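Call for Families: Try Our Home Geography Course Before It Is Printed

Prerker is a small publisher of learning materials for families who teach at home. We are looking for families to use our new geography course, Ayele, from September and to tell us what works and what does not. The course is for children who can already read alone but who still like to be read to. In our own homes this was the years between eight and twelve, but you know your child better than we do.

My name is Golnar Mazandarani and I wrote most of the lessons. Mojtaba Akbari drew the maps and is responsible for the printed pages. We both taught our children at home, first in another language and later in English, and we could not find a geography course which began with the place where the child lives. Many begin with the continents. Ayele begins with the street, then the nearest water, then the town and its neighbors, and the continents come in the second term.

What you will receive

You will receive the full course for 18 weeks as files to print, and also one printed map book by mail for each child who takes part. The teacher notes are included. Please do not be afraid of the number of pages. All files together have 1,256 pages, but a large part of it is optional map work at different levels, and no family should print everything. In the first week you will get a short letter from us which explains what to print and what to leave on the computer.

The files and the map book are yours to keep. We cannot pay a fee to the families, and we prefer to say it at the beginning.

What we ask from you

Please teach from the course on 2 days each week. One lesson takes the time of a normal morning lesson with a break, and the map work can be done in the same morning or kept for later. You may change the order inside one week, but please keep the order of the weeks, as the maps build on each other.

At the end of each week, please fill in a short form. It asks which pages you used, where the child stopped or became bored, and whether any instruction was not clear. You can write one line or one full page. We would like also to see 2 finished map pages from each term, scanned or photographed. The first name of the child can be covered if you wish.

If you fall behind, it is not a problem. Write to us and continue from where you are. We have both had weeks when somebody had a fever and there was no geography at all, and a form which says "we did nothing this week" is also useful to us.

Who can apply

You can apply if you teach at least one child at home, full time or part time. You do not need to have a special method. We would be especially glad to hear from:

Families who live in the country or far from a town. The lesson on the neighborhood was tested only in Stumlow, where every street has a sign, and we do not know how it goes without signs.

Families who speak more than one language at home.

Parents who teach two or more children at the same table.

Families where a child does not like to write by hand. There is an oral version of most lessons, and until now only my younger son has used it.

You will need a printer, or a place where you can print for a reasonable price. Black and white is enough for everything except the rainfall maps. You will also need colored pencils, a ruler, a folder with rings and a ball or an orange on which the child may draw.

Samples of the work will not be published without your written permission, and you can say no to this and still take part.

How to apply

Please send an email to Golnar with the subject "Ayele families". Tell us the ages of your children, the kind of place where you live, and what you used for geography until now, if anything. Please tell us also one thing that you did not like in the last course you bought, for any subject. It does not need to be a long letter, and mistakes in English do not matter to us. We make them too.

We read the applications together and we answer every one before the end of August. If we have more families than map books, we will choose so that different kinds of homes are represented, and the others will be offered the files without the printed book.

Before you decide, you can ask for the first week as a sample. It contains the lesson called Wetwood, an imaginary village with a river and a mill, which the child completes on an empty map. If your child asks to add a second bridge, please let them add it, and send us the page.
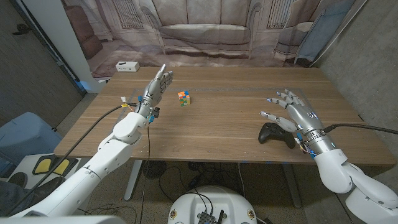
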